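**1/** The tribunal's decision in the Bosar matter came out on Thursday. I've read all of it, so a short thread on what it says about unpaid training shifts.

**2/** Bosar supplies casual staff to serviced apartments, mostly under the Skollell name. New starters did two induction shifts before their first paid one. Bosar called these "familiarisation" and paid nothing for them.

**3/** The claim was brought by Enikő Dudás for herself and 50 other former casuals. Their advocate was Vandana Pant, who ran it on a narrow point – were the induction shifts work under the agreement?

**4/** The member found they were. People were rostered, had to wear the uniform, and were given rooms to finish by a set time. See paras 31 to 38.

**5/** Bosar argued that everyone had ticked a box in the Pulside rostering app agreeing to unpaid familiarisation. The member said you can't sign away a minimum entitlement, in an app or on paper.

**6/** On money: Ms Dudás gets $660 in back pay plus interest. The others get amounts worked out from their own rosters. The lowest is $200 and the highest is $836.

**7/** The penalty question has been put off. Both sides file written submissions in May and there may be no further hearing.

**8/** The decision doesn't cover paid trials at a lower rate, or people placed through a labour hire firm that isn't party to the agreement. I've seen posts claiming both. Neither is in there.

**9/** It also doesn't bind other employers – but the reasoning on rosters and set finish times would be easy to pick up in another case.

**10/** If you did shifts like these, keep your rosters and messages. Screenshots are fine. Several claims here turned on texts from a supervisor when the app records were gone. 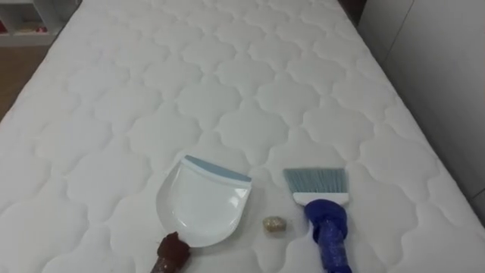

**11/** Bosar has 21 days to appeal. I'll add to this thread if it does.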